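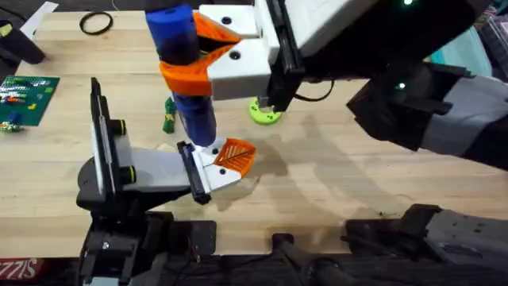
Capítulo 3
La mesa y sus piezas

En el capítulo anterior hemos estudiado el almacén. Ahora pasamos a la mesa, que es el lugar donde las piezas se cogen, se giran y se dejan. El capítulo trata de tres cuestiones: la superficie, la forma de las piezas y el hueco de recogida.

3.1 La superficie

Para los ejercicios de este libro se recomienda un tablero de madera clara. Sobre este fondo, un cilindro azul se distingue muy bien y su sombra no confunde a la vista. El taller de Trendolstead, del cual proceden muchos de nuestros ejercicios, trabajó durante 14 meses con tableros pintados y después volvió a la madera sin pintar.

3.2 Piezas altas

Un cilindro alto se coge por la parte media. Si se coge demasiado arriba, el extremo inferior se balancea; si se coge demasiado abajo, la pieza se inclina hacia un lado. Cuando la pieza pasa de un agarre a otro, conviene mantenerla vertical y acercar el segundo agarre desde abajo. El primero no se suelta hasta que el segundo está cerrado. El alumno debe practicar este paso despacio, porque la mayoría de las caídas ocurre en este momento.

3.3 El hueco de recogida

Un agujero redondo en el tablero sirve como punto de depósito. Su ventaja es que la pieza no rueda – cosa frecuente con los cilindros – y la superficie queda libre para la tarea siguiente. El borde debe lijarse bien.

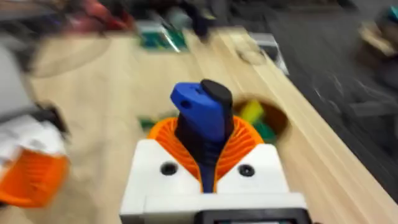 El diámetro se decide según la pieza más ancha de la serie, con un margen de pocos milímetros. Dentro del hueco pueden coincidir piezas de colores distintos, y por eso la clasificación se hace antes del depósito o después de vaciarlo, según el ejercicio. En las series de 300 piezas recomendamos la primera opción. En las de 1,000 es preferible la segunda, con dos personas en la mesa.

Términos del capítulo: agarre, depósito, hueco, margen, serie.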